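**Dislow Public Library - Meeting Room Policy, Winter Session**

1/ The Dislow Public Library has adopted a revised policy for the use of its meeting rooms. It takes effect in November and applies to all groups, including those with standing reservations. The main points are set out in this thread. The full text is available at the service desk on the first floor.

2/ The library has three rooms open to the public. The Lyons Room seats 25. The Wunley Room seats 60 with chairs in rows, or 36 at tables. The small study room next to the periodicals seats six and is not covered by the new policy. It remains first come, first served, with a limit of two hours when others are waiting.

3/ Demand has grown. The library received 600 room requests last year and was able to grant about 300 of them. Many of the requests that were turned down fell on the same weekday evenings, while morning hours often went unused.

4/ Under the earlier policy, a group could reserve the same evening every week for a full year. Under the revised policy, a group may hold up to two evening reservations per calendar month in each room. Morning and afternoon reservations before 4 p.m. do not count toward that limit.

5/ Groups with existing weekly reservations will keep them through the end of November. After that, they will be asked to choose which two evenings per month they wish to retain. A letter has been mailed to the contact person listed for each group. If your contact person has changed, please tell the service desk in writing.

6/ Reservations open 60 days ahead, at 9 a.m., online or by phone. Requests left on the voicemail overnight are entered in the order received, after the online requests made at opening time. 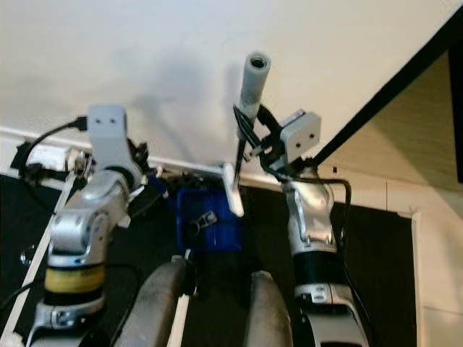 7/ Does a group have to be based in Dislow to reserve a room?

Any group may apply, but at least one member must hold a current Dislow library card and must be present for the whole of the meeting.

8/ Rooms remain free of charge for nonprofit groups, neighborhood associations, tenants' groups, and clubs of any kind that do not charge admission. Businesses may reserve a room at $25 per hour for staff meetings or training. Sales events are not permitted in any room.

9/ Several residents asked whether tutors may use the rooms. Paid tutors may use the small study room under the same time limit as everyone else. They may not reserve the Lyons Room or the Wunley Room unless they pay the business rate.

10/ Food and covered drinks are allowed in the Wunley Room only. Candles, warming trays with open flame, and alcohol are not allowed anywhere in the building. Groups are asked to return chairs and tables to the layout posted inside the door and to take large amounts of trash with them when they leave.

11/ A group that does not appear within 20 minutes of its start time gives up the room for that day. Three missed reservations in six months will result in a 90-day pause on new requests. Cancellations made by noon on the day before the meeting are not counted as missed.

12/ The revised policy was prepared by Ezequiel Cuautle, Head of Public Services, following a comment period in which the library received 41 written responses. Most of them concerned evening access. The proposal to charge a cleaning deposit was opposed by a clear majority and has been withdrawn.

13/ The library also received requests for longer evening hours. These cannot be met under the current budget. The building will continue to close at 8:30 p.m. on weekdays and 5 p.m. on Saturday, and meetings must end 15 minutes before closing.

14/ A grant of $2,000 from the Fokov Fund will pay for a hearing loop in the Wunley Room. The room will be closed for two days while the loop is installed. Groups with reservations on those days will be contacted directly and offered the Lyons Room, if their numbers allow, or another date.

15/ Appeals against a refused reservation should be sent to Ezekiel Mercado, Library Director, within ten working days. Please include the name of the group, the date requested, and the number of people expected. Written replies are normally sent within two weeks.

16/ Printed copies of the policy are available in English and Spanish. A large-print copy may be requested at the service desk or by phone - please allow one working day.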